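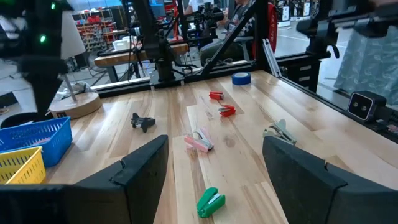

Thornaby, September

Progress report on the office consumables and small equipment review, second period

Work in this period covered the stock survey, the first round of supplier comparison and the move to a single ordering route. The training material for site administrators was due to start and has slipped into the next period. Spending is within the agreed budget.

Stock survey

The survey now covers all 16 sites. Each site was asked to list what it holds in cupboards, print rooms and reception areas, and to give the date of its last order for each line. Returns were uneven. The larger sites supplied full lists from their own spreadsheets, while several smaller ones sent handwritten sheets that had to be typed up and checked by telephone. Two returns used the old department codes and were converted by hand.

Paper, envelopes and toner account for most of the value held. Small desk equipment (staplers, hole punches, tape dispensers, letter trays) accounts for little of the value but a large share of the separate order lines. A typical site raises an order for a single item of this kind, pays a delivery charge on it, and then raises another within the same month. The charge is often higher than the price of the item.

Staples were a particular difficulty. The sites hold several sizes that are not interchangeable, and boxes are often kept after the machine they fitted has gone. We recorded around 2000 boxes in total. A proportion of these will not fit any stapler now in use, and we propose to offer them to the schools exchange before the year end.

Supplier comparison

Three suppliers were asked to price the same basket of goods: Pledix, Hirose and Rolier. All three replied by the deadline. Pledix was lowest on paper and envelopes, Rolier on desk equipment. Hirose was not lowest in any group but was the only supplier to quote with no minimum order, and this matters to the smaller sites. Its prices are fixed for the length of the contract, whereas the other two allow a review at six months.

The comparison was made on delivered cost. On this basis the gap between the three is narrower than the list prices suggest. We have asked Pledix and Rolier to state their terms for combined deliveries, and will not make a recommendation until both have answered.

Samples of desk equipment were checked for fit with the standard staple size and for availability of spares. Samples that needed their own make of staple were set aside. Colour was not scored.

Ordering route

The Drusix ordering module was switched on at the first group of sites. Administrators now choose from a fixed list, and orders are held until they reach a set value or until the last working day of the month, whichever comes first. Urgent orders can be released by a line manager.

Two faults were found. The module rounded pack sizes down when an order was amended, so that some sites received fewer items than they had asked for. This has been corrected by the vendor. The second fault, a delay in passing cost codes to the finance ledger, is still open — finance staff are entering the codes by hand at month end and have asked that no further sites be added until it is closed.

Budget

The period allocation for data entry and checking was £3000, and it has been spent in full. The licence payment to Drusix is due next period. Travel was underspent, as most queries were settled by telephone, and we ask for permission to carry the balance forward to the training line.

Next period

Close the cost code fault and add the remaining sites to the module. Obtain delivery terms from Pledix and Rolier and issue a recommendation. Agree a standard staple size with all sites. Draft the administrators' guide, starting with the sections on amending and releasing orders.

One decision is needed from the funder: whether sites may keep a small local cash allowance for urgent purchases once the module is in full use.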